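I have spent all of December reading about how people figured out what yeast is and I need to tell someone, so hello, it's going to be you. Long thread! Get a snack (bread, ideally) 🍞

1/ Start with the wild part. People baked with yeast for thousands of years without knowing it was alive. They knew the foam off the top of the beer made dough rise. They saved it, traded it, carried it home in jugs. They had no idea it was a creature.

2/ I got into this through an old household book from a town called Etberg. The handwritten copy has 1637 on the first page and one recipe just says to add "the goodness of the barrel." The goodness of the barrel!! I want that on a mug.

3/ Later in the same century a Dutch cloth merchant with homemade lenses looked at a drop of beer and saw little round blobs. He drew them and described them beautifully. He didn't think they were living things, and I can't blame him. They don't wiggle. They just sit there being round.

4/ Then not much happens for a very long time, and then in the 1830s several people work it out almost at once. They watch the blobs grow buds. A small blob on the side of a big blob, getting bigger. If you've never seen budding under a microscope, find a video tonight. I watched one four times in a row.

5/ And some of the top chemists of the day HATED it. Fermentation was supposed to be pure chemistry. A couple of them published a spoof paper where yeast are tiny animals shaped like distilling flasks that eat sugar and, well, let alcohol out the other end. Scientists being petty in print is my favorite genre.

6/ Side trip to my kitchen. I keep a sourdough starter named Kan. Kan lives in a pickle jar on top of the fridge and gets fed at 7 a.m. and again after supper. Reading all this has made me much more polite to Kan.

7/ A starter is a whole neighborhood, by the way. Wild yeasts plus bacteria, and the bacteria make the sour. Mine went through a nail polish phase in its second week and I nearly threw it out. Please don't throw yours out! Feed it more often and give it a few days.

8/ Back to history. Next problem: every brewery's yeast was a mix, and some batches went bad for no reason anyone could find. In the 1880s a lab in Copenhagen managed to grow a culture up from ONE cell. One! You dilute and dilute until you have a drop with a single cell in it, and then you wait.

9/ After that you could keep a strain, name it, mail it to a friend. People started collecting them the way others collect stamps. The catalog I've been reading at bedtime is from a small collection called Cesivano, and it runs to 309 entries. Bakery floors, plum skins, oak bark, a church organ (?!).

10/ My favorite entry is number 400, because the numbering skips and there's no explanation anywhere. The whole note says "slow, smells of pears, do not lose." I think about whoever typed that at least once a day.

11/ The modern chapter is just as good. Baker's yeast was the first thing with a nucleus to have its whole genome read, in 1996. Roughly six thousand genes, and a surprising number have a cousin in us. You and your sandwich bread go way back.

12/ Yeast people then made collections where each strain is missing one gene, thousands of them, so you can ask what every gene is for. That means growing thousands of tiny cultures side by side and moving little bits of liquid for days on end. Biology at this size is a lot of plates, a lot of labels, and plenty of bench machinery.

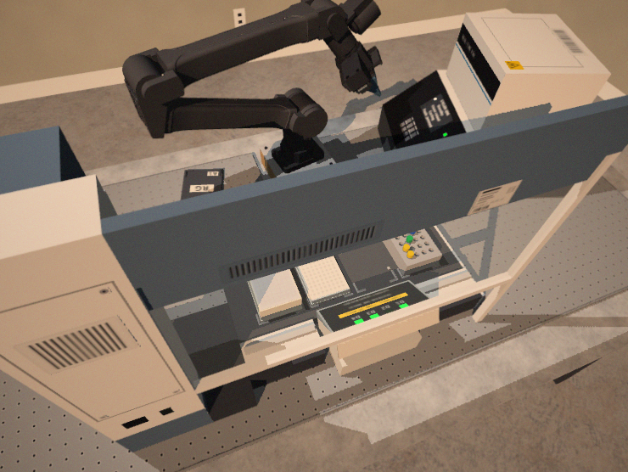
13/ What to read if you're hooked: look for anything on the history of brewing science, then anything on the lager mystery. Lager yeast is a hybrid, and one of its parents went unidentified until a wild match turned up in Patagonia in 2011, living in galls on beech trees. I gasped on the bus.

14/ There's also a lovely little newsletter called Rukamgate that covers bread and microbes. The issue on rye took me two evenings and I've already made the loaf twice. Dense, dark, great with too much butter.

15/ If you bake, tell me your starter's name and how old it is. If you brew, tell me the weirdest thing you ever pitched yeast into. I'm reading every reply while Kan's next loaf is in the oven, and it has 35 minutes to go.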